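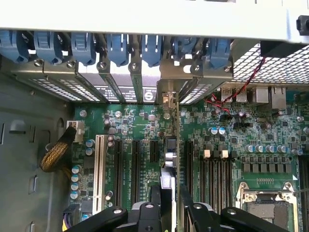
Adapting a regional dumpling recipe for a group meal

Posted in Regional Cooking, Savory Dishes

I am preparing a dinner of dishes from the Stoltska district for 12 guests and intend to serve the filled potato dumplings known there as dinu. My written recipe comes from a relative and serves four. It calls for boiled potatoes, flour, one egg, and a filling of sour cabbage and smoked cheese. When I tripled the quantities for a trial, the dough became sticky and several dumplings opened in the pot. I would like to know whether the egg should be tripled along with the other ingredients, and whether the dumplings may be shaped the evening before. Guidance on a suitable side dish would also be appreciated.

Widesitz Kitchen Desk

The egg should not be tripled. For a batch of this size, two eggs are sufficient, and the flour should be added gradually until the dough no longer clings to the hands. The more common source of difficulty is the potato. Potatoes should be boiled in their skins, peeled while warm, pressed through a ricer, and left uncovered until fully cool. Warm potato takes up a great deal of flour and yields a heavy dumpling.

Please also drain the cabbage well. It should be squeezed in a cloth, chopped finely, and cooked in butter until no liquid remains in the pan. Liquid in the filling weakens the seal.

Cook the dumplings in batches in a wide pot of salted water kept at a gentle simmer. A full boil will open them. Remove each batch 5 minutes after it rises to the surface.

Shaping the evening before is not recommended, as raw potato dough softens in the refrigerator. The shaped dumplings may instead be frozen on a floured tray, for which 90 minutes is normally adequate, and then transferred to bags. They are cooked from frozen and require slightly longer.

sodov_table

we always have them with fried onions and sour cream. Never had a problem with three eggs but my potatoes are very dry ones

Stoltska Home Cooks Circle

Members of this circle concur with the advice on freezing. With regard to the side dish, the customary accompaniment in Stoltska is a salad of grated beets with caraway and vinegar. In Sodov, braised white beans are preferred. Either may be prepared one day in advance. If the cooked dumplings must wait for late guests, brush them with melted butter, cover the dish loosely, and hold it in a low oven. The smoked cheese may be replaced with dry farmer cheese and a little extra salt.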